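Hillance began in our kitchen in Orkthorpe, where Auður Toft was trying to make a hand cream that her father, a bricklayer, would be willing to use. It took her 19 batches - and he still complained about the smell of the first 8!

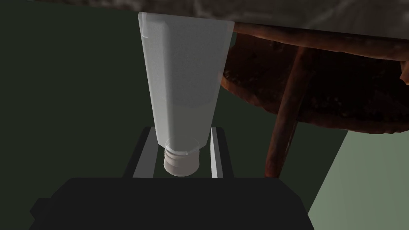 ## Who we are now

Auður still mixes every new recipe herself, Bjarke Frandsen looks after orders, and Halfdan Thorlacius answers the phone (he loves a chat, so do call when you have a little time).
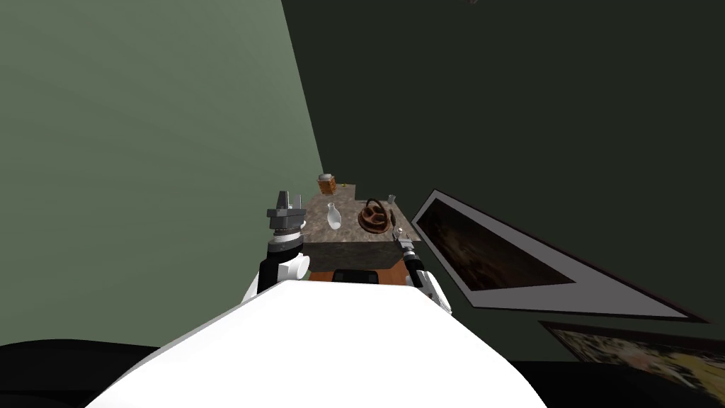
We moved into the old Bach dairy in August, and we're so happy to have a proper front door at last. Come by and try the oat balm, or the lavender if we haven't sold out - it does go quickly before the holidays.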